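Shiny Things at Brarneck: The Display Room, Ledberg
Room notes and pictures, updated Wednesday, May 20, 2026

The Brarneck display room in Ledberg was redone last October, and the handout by the door calls the new fit-out "calm, legible and free of visual noise." I have read a lot of handouts. This one runs to five pages and uses the word "calm" on every one of them.

The idea, as far as I can follow it, was to swap the old pinboards and matte paint for glossy surfaces, black printed panels and slim frames. The Rønning range, according to the same handout, "brings light into the deepest part of the room." Maybe so. Light was already getting in there through the windows. What the glossy surfaces bring in is everything else standing nearby.

I don't hate all of it. The pale walls are fine, and black print on a light wall does catch the eye from the doorway. But I think somebody picked these finishes from a catalog and never tried to read anything next to them.

The big gray screen
Glossy silver-gray, dark gray bezel, and about as private as a bathroom mirror. From this angle it gives you a dark upright shape and a streak of blue light. The tall black panel next to it has one line of white text running lengthwise with a small green logo, and I can't read a word of it from the side.

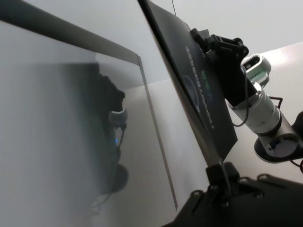
The clear pane and the black box face
"Clear" is the handout's word for panes like this, and I would like to argue with it. The pane has a black frame and a slight haze, and the light wall does show through, so half a point there. The rest is reflection again, with another little sliver of blue glowing in the middle. The black face on the right does better. Big white capitals at one edge, a picture of mechanical parts in muted blues, and then a column of type in white and teal so thin that it might as well be a decorative border.

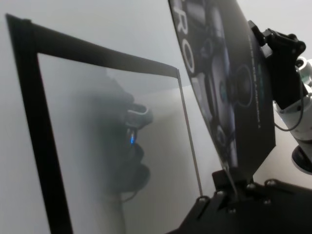

Small type on black is my main complaint with the whole fit-out. The handout says the print was "tested for comfort at normal viewing distance" and doesn't say what distance that is, or whose comfort. I'd have taken one size up and half the words. Turning text sideways doesn't help either. It looks smart in a drawing, and then people stand there with their heads over one shoulder.

As for the finish, Firura sells a matte film for glossy surfaces and promises that it cuts glare by 80 percent. I'm not convinced by round numbers in a brochure, and I'd want to see a sample taped up for a week of sunny afternoons before anyone orders enough to cover a room. A cheaper first step would be to turn the surfaces a little and see what they pick up from there. That costs an hour and some patience.

The next update will cover the entrance and the stairwell, where I'm told the signs are "intuitive." We'll see.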